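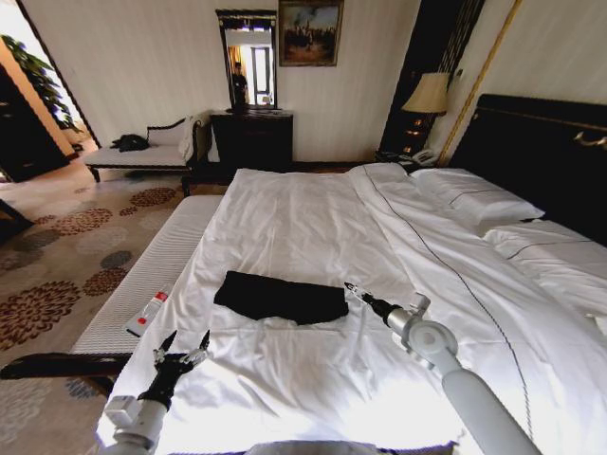

Lavik two-armed folding robot – four months in a small hotel
Reviewed by Elspeth Baxter
Oct 30, 2023

Print this page | E-mail this page

I run the housekeeping side of a country hotel with 19 bedrooms, and when my manager, Naheed Mengal, asked whether I'd like to try a machine that folds clothes, I said yes before she'd finished the sentence. We do a lot of guest laundry in the season, and my wrists are not what they were! So please read what follows as coming from somebody who wanted very much to like the Lavik, and still does, mostly.

Let me start with the good, as it deserves it. The folding is lovely. You lay a shirt or a pair of trousers on the bed, press start on the tablet and off it goes, a bit slowly, smoothing and turning with those two long white arms. T-shirts come out square and flat, and dark cotton seems to suit it best of all. It is quiet enough that I can hear the radio over it, and it took me one afternoon to learn.

Now for the fault. In our third week the right arm finished a fold, lifted a little way and simply stayed there, hanging over the bed, with the tablet cheerfully telling me "Task complete". I assumed it was done and leaned across for the jumper. The arm then carried on to its rest position and caught me on the elbow. It was a bump and a small bruise, nothing worse, but it gave me a proper fright, and I kept thinking of the young ones on my team who would have had their faces down there, tucking in a sheet.

I rang the Lavik helpline and spoke to Rungnapa Chuensuk, who was patience itself and didn't once suggest it was my doing. She had me send the log, and it showed the same pause on four other jobs. The tablet was reporting the end of the fold and not the end of the movement, so the two could be almost 80 seconds apart if the arm stalled on its way back. An update came through and the message now waits until both arms are parked. I've had one stall since, and the tablet said so plainly.

What I would still like is a light on the arms themselves – amber for paused, say – and a stop button I can reach from either side of the bed. The manual gives the stopping procedure on its last page, and I think it belongs on the first. Until then our rule is that you press stop before you reach in, whatever the screen says.

Would I keep it? Yes, I would, and we are. Ask your supplier which software it comes with, though, and don't let anybody near it until that update is on.

Contact us | © Bollisent Housekeeping Reviews | Back to top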